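Siv Myklebust
Okay, a few people asked what my job looks like now that the arms are in at Andolico, so here goes. Thread, because I can't keep anything short.

1/
Quick background. I've been on the card sorting bench for 13 years. Passes, badges, event cards, all of it. Stuff comes in mixed, goes out in the right bin. In February we got a two-armed station from Clalevex and I was told I'd be "working alongside it." I had feelings!

2/
First feeling was dread, obviously. Second was annoyance, when they put the new station where my good chair used to be. The chair is now in the Söderlund room and I want it back.

3/
What changed for real: I used to handle every single card. On our last big order that was 642 of them, and my thumbs knew it by lunch. Now I spend most of the morning setting up, teaching moves and checking what ends up where. Way less grabbing, way more looking.

4/
Looking is tiring in its own way, by the way. My hands feel great. My eyes are cooked by 3 in the afternoon. I asked for a short break every 50 minutes and got it, but I had to ask twice – put that in the plan from day one if you're the one making the plan.

5/
The thing I didn't expect is how much of what I know was never written down. Which cards like to slide. How far back one should lean so you can still read the front. I had to explain all that out loud to an engineer who kept saying "can you do that again, slower?" (She was very nice about it. I was less nice about it.)

6/
And the pay question, since three of you messaged me. We moved up a grade for the setup work. It took a while and our rep pushed hard. The evening crew is still waiting on theirs and that's not okay, they do the same setup we do.

7/
So this is my desk now, more or less. Six bins, VIP cards in the front row, the right arm over at the back corner bin. The color of the bins was my one big design contribution and I will be bringing it up at my review.

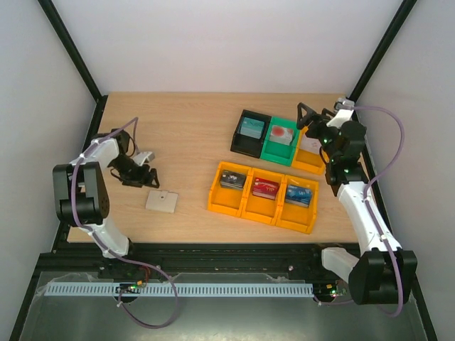 8/
Stuff I'd tell anyone getting one of these at work:
Ask who gets trained, and get names.
Ask what happens to the hours you save. Ours went to the Iramlow orders, which used to be sent out.
Keep doing a batch by hand now and then. I got rusty after just a few weeks and it bugged me.

9/
Would I go back? For the chair, yes. For the thumbs, no way. Ask me again after the summer rush, and if anyone from evenings wants to add their side, please do, I'll repost it.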